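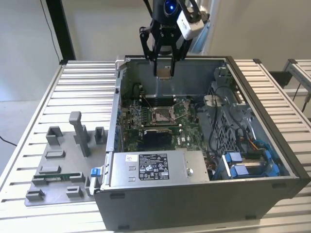

Dell tower on its side, cover off, gripper above the rear part.

November, 4 pm. Amp bench, continued

Changed the output tubes in the small Purkel combo again. With the old pair of 6V6 the hum was still there with volume at zero, so it does not come from the preamp. I pulled V1 and V2 one after the other and the hum stayed the same both times. Then I moved the heater wires away from the output transformer leads with a wooden stick and it became lower, but not gone.

Sowmya asked me yesterday if the center tap of the heater winding is really connected. I measured and it is, but the solder joint looks gray and I do not trust it. Resoldered. Hum a little better again. I would like to lift the heaters on a DC voltage from the cathode of the output tubes, as Wolfram did in his Laris build. He has 28 V there and says it made the biggest difference of everything he tried.

Filter caps: first one replaced, the second still original. Kalliopi thinks I should replace all at once and stop to measure each one. She is probably right but I want to know which one it was.

Bias: cathode resistor as in the drawing from Georges. At idle the plates are at 36 mA per tube, which is too hot for me. Next size up of resistor is ordered. Until then do not leave this amp on for the whole evening, please!

Tone stack: treble pot is scratchy also after cleaning. It has DC on it, so I suspect the coupling cap before it. To check with the meter, one leg lifted.

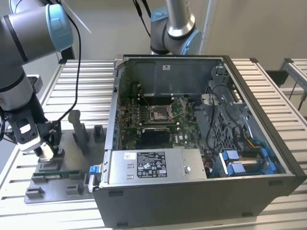 Two silver arms at the tower, left gripper over the fixture plate.

After dinner, 8 pm

Coupling cap was leaking, yes. 4 V on the pot side where it should be zero. Put in a Ghanem cap of the same value from the drawer, they are a bit long and I had to bend the legs under the board. Scratchy noise is gone. Also the low notes are tighter now, maybe only my ears want it.

Speaker: tried the 8 ohm Biruden in place of the original. More middle, less of the sharp top. With the neck pickup it becomes muddy when the bass control is past half. Margareta played it for a while and prefers the original with the new cap. I put the original back and marked the Biruden with tape so it goes to the Laris cabinet.

Open points:
- lift the heater center tap, ask Wolfram for his divider values
- cathode resistor when it comes
- second filter cap
- the pilot lamp socket is loose, needs a star washer
- Georges wants his drawing back - copy it first, with my corrections in pencil

The screen resistors I have not looked at yet.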